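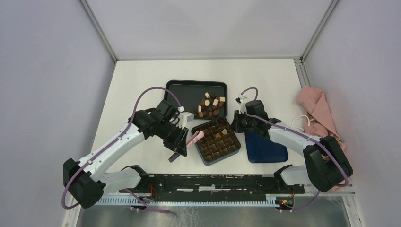 Packing bench automation, what changed for staff

hmoffat
Posted 10/2/24
We pack assorted chocolates at Trumham, 135 boxes a shift. The two-arm cell now fills the inserts from the tray. Two of the 7 packers on my line have moved to inspection and restocking. Pay grade is unchanged. Has anyone else been through this, and did the job descriptions get rewritten?
Heather Moffat

skerkon_fitter
Ours were rewritten in July, after the union asked. Get "clears stoppages" defined in writing. It went from a fitter's task to a packer's task with no training attached.

H_Ostrowski
Disagree slightly. Our packers wanted to clear their own stoppages, as waiting for a fitter cost 40 minutes a time. The training took a morning. My objection is to the pace: the arms are slower per piece than a good packer, but they don't tail off, so the inspector gets no slack.

skerkon_fitter
Then rotate the inspector. A fixed inspection post is worse for the neck and eyes than packing was.

hmoffat
Rotation is hourly on paper. In practice the same two do it. Who refills the tray at yours?

H_Ostrowski
Whoever is on restock. It is logged as a separate task, which helped when we argued the grade.

whitlock2
Ask for the stoppage log as well. Ours showed most stops were mixed shapes in one tray, and that was a supply problem.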